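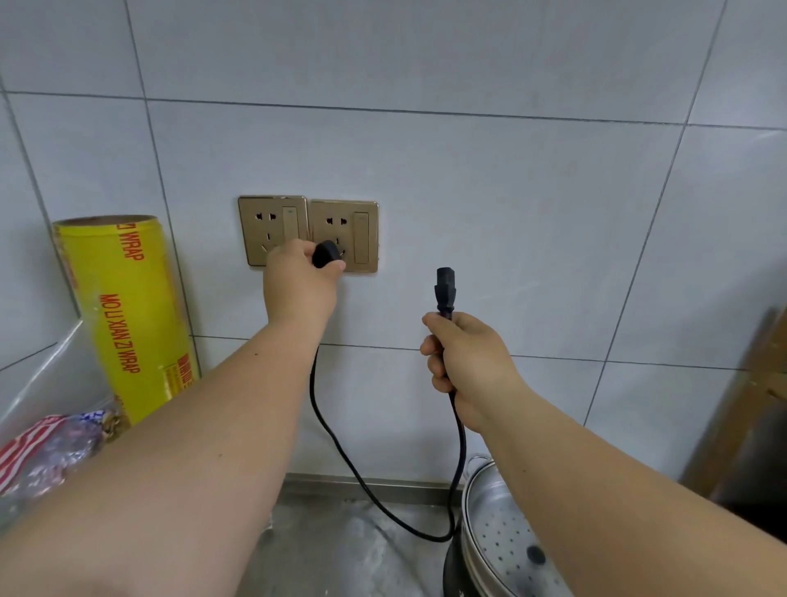

Switched socket

A switched socket is a wall outlet that has its own switch on the same plate. The switch cuts power to the outlet, so an appliance can be turned off at the wall while its plug stays in. Switched sockets are common in kitchens in China, Britain, Australia and several other countries. They are seldom seen in North American homes.

Layout

The Chinese five-hole type combines a two-pin outlet and a three-pin outlet on one plate. The two-pin slots are at the top and the three-pin group is below. The third pin is the ground connection, used by appliances with metal bodies such as rice cookers, kettles and electric steamers. The switch is a rocker, often tall and set to one side of the holes. Some models include a small indicator light. Plates may be white plastic or have a metallic finish.

Kitchen use

Sockets over a countertop are usually placed above the backsplash and away from the sink and burners. Two plates are often mounted side by side where several appliances share a corner.

Many countertop appliances have a detachable power cord, with a wall plug at one end and an appliance connector at the other. Makers' instructions differ on which end to connect first, but the switch is normally left off until both are in place. Cords are kept clear of hot pots and standing water.

See also

Appliance coupler
Extension cord
Light switch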